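4. Remplir la pochette et le bac

Avant de commencer, dégagez la table et gardez devant vous seulement ce que vous allez ranger. Les ciseaux restent sur la table, du côté opposé à vous, pendant toute l'étape. 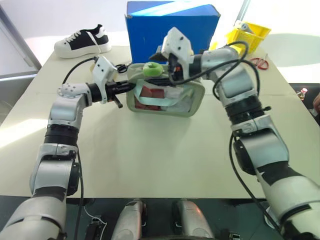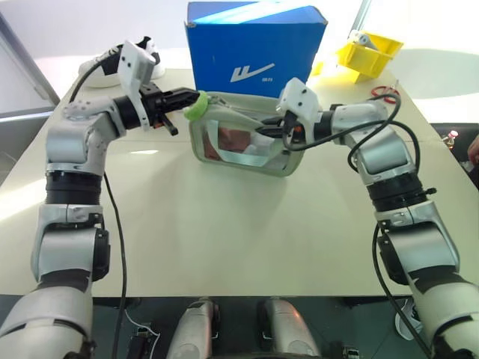

4.1. Ouvrez la pochette avec les deux mains, jusqu'à ce que le bord reste ouvert tout seul.

4.2. Mettez d'abord les objets plats, ensuite les objets souples (rubans, sangles, tissus). Un ruban se plie en deux, il ne se roule pas.

4.3. Posez les petites pièces en dernier. Si une pièce repose sur le bord, poussez-la vers l'intérieur avant de fermer.

4.4. Pour un bac en plastique, procédez de la même façon, mais commencez par les objets lourds. Les objets foncés vont contre la paroi – on les retrouve plus facilement.

Attention : ne rangez jamais les ciseaux dans une pochette souple. La pointe peut percer le plastique.

Remarque : les chaussures ne vont pas avec les petits objets. Mettez chaque paire dans un carton séparé, semelle contre semelle.

4.5. Contrôlez le poids. Une pochette Stastetti accepte 2 000 g au maximum, un bac Valtdale 3 000 g. Au-dessus de cette limite, prenez un deuxième bac.

4.6. Fermez, puis collez l'étiquette sur le côté court. Écrivez le contenu au feutre, en majuscules, et attendez 60 secondes que l'encre sèche.

Pour commander des étiquettes supplémentaires, indiquez la référence 1138 à Puspita Pangaribuan, service Harahap. Le transport des bacs est expliqué au chapitre 5.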